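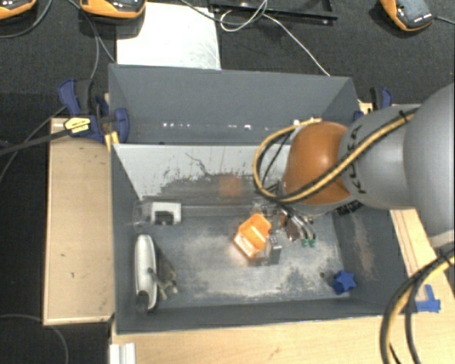 # The Last Felt Hat Shop in Litwood

Renata Jasińska opens the door of Grena at eight, puts the kettle on, and fills the steamer from the same kettle before she makes her tea. The shop sits on the north side of the square in Litwood, between a bank branch and an empty storefront that used to sell shoes. It has made and repaired felt hats since her grandfather signed the lease, and it is now the only hat shop left in the county.

October is her busiest month. People take their winter hats down from the closet, find that the moths got there first, and bring them in. Most of the damage is small. She brushes the felt, works loose fibers into the hole with a needle, and steams the spot until it lies flat. A bad hole on the crown can sometimes be hidden under a wider ribbon. A bad hole on the brim usually means a smaller brim.

New hats take longer. The felt arrives as rough cones from Cesberg, a mill that also supplies theater costume shops. Jasińska buys rabbit felt for everyday hats and a beaver blend for the expensive ones. She soaks a cone in steam, pulls it down over a wooden block, ties it at the base with cord, and leaves it overnight. The next day she irons the brim, sands the surface with fine paper, and sews in a leather sweatband. A customer who orders a plain fedora can expect to wait 4 weeks.

The blocks are what other hatmakers ask about. Her grandfather bought 72 of them when a workshop called Căpraru closed, and they fill the shelves along the back wall, sorted by head size and then by crown shape. Some are cracked and have been glued more than once. A few shapes went out of style before she was born, and she still dusts them.

"I had a man in who wanted the hat from his father's wedding picture," she says. "I knew the block. I had to climb up and get it, but I knew which one."

Prices are written in pencil on a card by the register. A cleaning and reblocking is $100, which she admits is more than some people paid for the hat. She tells them so before she starts. About half go ahead anyway.

Her order book for the year shows 1,682 jobs, counting repairs, ribbons, and the small work of moving a feather from one side to the other. New hats are a small part of that total, though they pay most of the rent. Wedding parties have helped. So has a dance hall in the next town, where the regulars have started dressing for the music again.

She has no apprentice at the moment. The last one stayed two winters, learned to block well, and left for a costume job at an opera house — a good job, Jasińska says, with better heat. She has talked to two people since then. One had never used an iron. The other is coming back after the holidays to try a week at the bench.

The shop closes at five, but the lamp over the bench stays on later than that in the cold months. There are three brims to cut before Friday, and a gray homburg that needs a new lining.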